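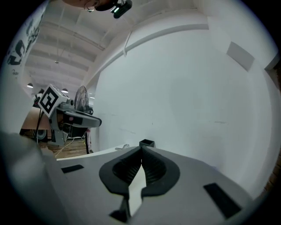
Figure 4. Finger pads close together, not fully shut, with a small black open-topped part on the table beyond the tips.

4. Setting up the fingers and wrist view

Last updated: 27 Mar 2025

This section covers fitting the finger pads, setting the jaw gap, fixing the wrist camera and making a first pick. It applies to the Stollero hand-held gripper, whether you printed the parts yourself or bought the Idach kit. If you are building two grippers as a pair, finish one completely before you start on the other. The left and right sets use the same pads but the cable leaves the housing on opposite sides.

You should already have the housing closed, the trigger moving freely and the slide greased (section 3). If the trigger sticks at any point in its travel, go back and sort that out first. Setting the gap will not cure it.

4.1 What you need

- The assembled gripper body
- One pair of rubber finger pads
- 3 mm hex key
- Feeler gauge, or a strip of thin card
- A lint-free cloth
- A clear table with a straight edge, at a height where you can work standing up
- A small light part to practise on. A small open-topped block is good, as the rim gives the pads something to close on.

4.2 Fitting the pads

1. Unplug the gripper.

2. Wipe the finger carriers with the cloth. Any dust left from sanding will stop the pads sitting flat.

3. Hold one pad with the ridged face towards the centre line. The ridges run across the inner face. The rounded lobe goes to the outside.

4. Push the pad on to its carrier until the shoulder meets the plastic. It is a tight fit when new. Warm the pad in your hands for a minute if it will not go on.

5. Fit the second pad the same way. Seen from above, the two should make an even V. If one side looks fatter than the other, a pad is on upside down.

6. Put in the retaining screws and do them up finger tight only. They are tightened fully after the gap is set.

CAUTION: Do not use glue or washing-up liquid to help the pads on. Both will get on to the ridged faces and the gripper will drop things.

Note: Some early Idach kits were sent out with pads from the January batch, which are slightly longer. They work, but the jaws will meet before the trigger reaches its stop. Shorten the linkage by one turn to allow for this.

4.3 Setting the jaw gap

1. Squeeze the trigger slowly until it reaches its stop. Hold it there.

2. Look at the upper tips of the pads. They should touch lightly without bending. If they bulge outwards, the linkage is too short. If you can see daylight between them, it is too long.

3. Release the trigger. Loosen the locknut on the linkage and turn the adjuster a quarter turn at a time, checking after each one.

4. When the tips just touch, slide the feeler gauge or card between them with the trigger held. You should feel a slight drag.

5. Tighten the locknut, then check again. The adjuster often moves a little as the nut goes home.

6. Tighten the retaining screws. Stop as soon as the pad starts to squash under the screw head.

With the trigger released, the gap at the tips should be roughly 125 mm on the long fingers. The short fingers open less than this and have no set figure.

CAUTION: Keep your own fingers out of the slot below the pads while working the trigger. The slide passes close to the housing there and will pinch.

4.4 Fixing the camera and cable

1. Fit the camera to the wrist bracket with the lens facing the fingers. Leave the bracket screws slightly loose.

2. Run the cable along the channel in the housing and out through the strain relief. Leave enough slack at the wrist for a full turn each way.

3. Plug in and open the live view in Corneo. Choose the circular view, not the flattened one. The flattened view hides the edges and you need them for this step.

4. Tilt the camera until the pads sit in the lower half of the picture, near the middle, with the table visible past the tips. Part of the housing will show at the side and will be out of focus. Leave it - moving the camera to get rid of it will put the pads off centre.

5. Tighten the bracket screws a little at a time, going from one to the other, and watch that the view does not shift.

6. Squeeze and release the trigger five times. If the view shakes, the bracket is loose or the cable is pulling.

Note: Straight edges will look bent in this view, more so towards the rim. Walls and ceiling beams are the most obvious. Do not try to straighten them by turning the lens.

4.5 First pick

1. Place the practice part on the table, close to the edge. Clear away offcuts, cable ends and swarf, as they get caught in the ridges.

2. Stand facing the table edge and bring the fingers in level, just above the surface.

3. Line up the part with the point where the pads meet, then back off a little and open the jaws.

4. Move forward until the part is between the pads, and close slowly.

5. Lift straight up by a hand's width, hold for a moment, and set it down again.

6. Repeat with the part turned to a different angle.

If the part twists as the jaws close, one pad is touching first. Check that both shoulders are fully home. If it slips out forwards, the pads are dirty or the tips are closing too hard. Clean the pads first, then repeat 4.3.

4.6 Working in a shared workshop

Keep the floor clear on the side you will be stepping back towards. Cables should be taped down or run along the wall. Turn fans away from the table when handling very light parts.

If you are using the Hrytsenko marker cubes for tracking, fit them after this section is complete and go on to section 5. A cube fitted earlier will have to come off again to reach the locknut.

We use cookies to remember your manual language and version. Accept | Manage settings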